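首页　归档　标签　关于　订阅

爪子松不开的那个周六

阅读时间：8 分钟

先说结论：没人受伤，设备没坏，坏的是我对自己写的状态机的信心。

事情发生在周六下午，楼里空调停了一半，我本来只打算跑完一轮回归测试就回家。我们这条臂子用的是 Stalix 的控制器，夹爪是后来换的，固件分支叫 Sornside（别问为什么叫这个，我接手的时候就叫这个了）。任务很朴素：从水槽边台面上的红托盘里，把点名的东西夹起来，抬高，停一下，再放回去。抓取、抬升、保持、释放，四个状态，画在白板上连小学生都看得懂。

结果它卡在了“保持”。

夹着东西，不放，也不报错。界面上那个小绿点亮得特别安详，日志一行一行往外吐“等待确认”，我盯着看了好一阵，还以为是自己网页没刷新。刷新了三遍，还是绿的。

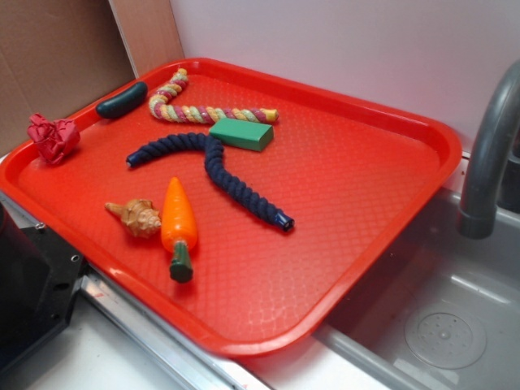
测试台，托盘里有软的也有硬的。

这批物件是我自己挑的，挑的时候还挺得意。硬的有海螺和胡萝卜玩具，软的有一团红色的布，中间再塞两根扭来扭去的绳子玩具，专门用来恶心抓取规划。以前的测试集全是方块圆柱，成功率漂亮得像假的，我就想弄点难看的数据出来。嗯，难看的数据来了，只是来的方向跟我想的不一样！

我原来以为会在绳子上翻车。绳子这东西，抓中间两头垂，抓一头另一头拖着走，还特别爱挂到旁边的东西。所以我花了整整两个晚上给绳子写特殊处理，轨迹放慢，抬升高度加大，还加了一个“拖拽检测”。布我基本没管，心想一团布嘛，夹住就是夹住了，能出什么事。

出事的就是布。

说说夹爪怎么判断自己“放开了”。老逻辑是这样的：手指往外张，接触信号掉到阈值以下，同时开口宽度大于设定值，两个条件都满足，才算释放完成，才允许手臂往上走。这个逻辑对硬东西好用得不得了，一张开，信号刷地就掉下去，干净利落。可是布不一样，布被压扁了以后会弹回来，手指张一点，它就胖一点，信号掉得慢吞吞的，在阈值附近来回晃。

阈值附近来回晃，这几个字写过控制的人看了应该都头皮发麻。我的代码里每次信号重新超过阈值，就把计时器清零，理由是“可能又碰到物体了，再等等”。于是它晃一下，清零；再晃一下，再清零。那天下午它清了 59 次。五十九次！我后来翻日志数出来的时候真想把电脑合上去吃碗面。

更糟的是，每次清零之后，旧代码还会“保险起见”把手指往里收一点点。这行是我写的，提交说明里还很认真地写着“提高稳定性”。所以实际情况就是，它想放，放了一点，感觉到东西还在，又捏回去，再想放，再捏回去。从外面看，它几乎没动，就像一个人站在门口犹豫要不要进来。

说到排查，第一步我做错了，要老实交代。我当时的反应是伸手。对，就是直接想伸手去把布扯出来。手都过了台面边上那条金属条了，脑子里才突然响了一声：它没报错，它还在使能，它随时可能觉得自己“释放完成”然后往上抬。我把手缩回来，拍了急停，然后站在那儿心跳得很快。夹爪力气不算大，可是手臂抬升那一下的速度，配上 5 公斤的负载余量，撞到手腕是绝对不会开玩笑的。

所以真正让我后怕的是这个绿点。卡住本身没什么，机器卡住天天都有。吓人的是它卡住了还告诉你一切正常，而人看到一切正常就会放松，就会伸手。我带新人的时候嘴上讲过多少遍“先断使能再进工作区”，轮到自己，周六下午，一个人，急着回家，手就伸出去了。

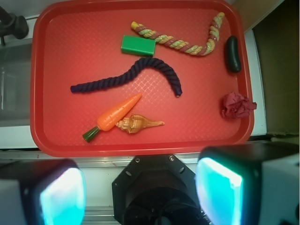

复现这件事折腾了我一个晚上，因为一开始怎么都复现不出来。我换了抓取点，换了夹紧力，换了抬升速度，它都乖乖放开，乖得我怀疑那天下午是不是做梦。后来我去翻腕部相机的画面，注意力终于从绳子身上挪开了：那团皱巴巴的深红色布靠在托盘右侧，有一点搭到了边沿外面。我之前复现的时候都很勤快地把布摆在托盘中央，摊得好好的，手指从正上方下去，当然没事。把它团成一团，挪到边沿去，第三次就卡了。至于为什么是边沿，我的猜测是释放高度那里布的下面一部分被边沿托着，往上顶，手指张开的时候布不往下掉，反而一直贴着指面。这只是猜测，我没有力传感器的分轴数据，谁有类似经验欢迎留言教我。

另外还有一件事，颜色。红布，红托盘。视觉那边的“物体是否已离开夹爪”其实是有一路辅助判断的，理论上可以救场，可它给的置信度低得可怜，低到被融合逻辑直接忽略了。做视觉的朋友听完只回了我两个字：活该。我接受。

改法说起来不复杂，写起来改了一堆地方。

第一，计时器不再清零。进入释放状态就开始一个总的倒计时，到点没完成就算失败，管你信号怎么晃。上限我先设了 2 秒，硬物体根本用不到，软的大多数也够。

第二，那行“往里收一点点”删掉了。删的时候我还看了一眼提交记录，确认作者是我，很好，想骂人都找不到对象。释放状态里手指只许往外走。

第三，超时以后手臂不许动，状态灯变红，蜂鸣器响，等人来处理。以前的想法是尽量别停机，能自己恢复就自己恢复，我现在觉得软物体这块还是老老实实停下来叫人。蜂鸣器特别难听，是从旧的 Bilyk 电源箱上拆下来的，隔两个房间都听得见，同事已经抗议过了。

第四，阈值加了迟滞，上下两个门槛分开，中间那段不算数。这个本来第一天就该有的。我翻了一下自己四月份的笔记，里面真的写着“记得加迟滞”，后面画了个方框，方框是空的。

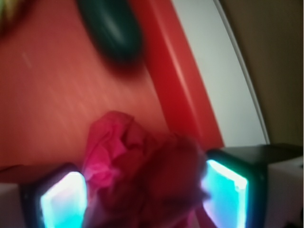 改完以后我让它连着跑了一夜加一个上午，一共 1000 次循环，专挑软的、靠边的、团成一团的来。卡死一次都没有，超时停机有 5 次，每次都是灯红、蜂鸣、不动，我去断使能，拿掉，复位，继续。五次停机按以前的标准我会觉得丢脸，要去调参数把它压下去，现在看着倒挺踏实的，它至少知道自己没放开，也肯说出来。

不过有两个坑还没填，先记在这里，省得又变成一个空方框：

一个是总倒计时和急停恢复之间的关系。急停按下再恢复以后，倒计时到底是接着走还是重来？目前是直接判失败，粗暴但安全，可是回原点的流程会因此多走一遍，很烦。

另一个是“保持”状态本身也没有上限。这次是在保持和释放之间来回跳，日志上显示的一直是保持，所以我最开始找错了地方，在保持的代码里翻了半天。状态显示要改，显示的应该是真实的目标状态，不能是上一个“稳定”的状态。这个牵扯到 Stalix 那边的接口，我还没想好怎么动。

还有，我在急停按钮旁边贴了一张纸，上面写着“绿灯也先断使能”。字很丑，胶带贴歪了。上次去 Skernness 那边的车间，看到他们每个工位都有类似的牌子，印刷的，带反光条，我当时还觉得有点夸张。回头问问他们是在哪儿印的。

下一篇应该会写拖拽检测，就是我为绳子熬了两个晚上的那个东西，目前为止它一次都没触发过，我很怀疑它根本没接上。

上一篇　下一篇　返回顶部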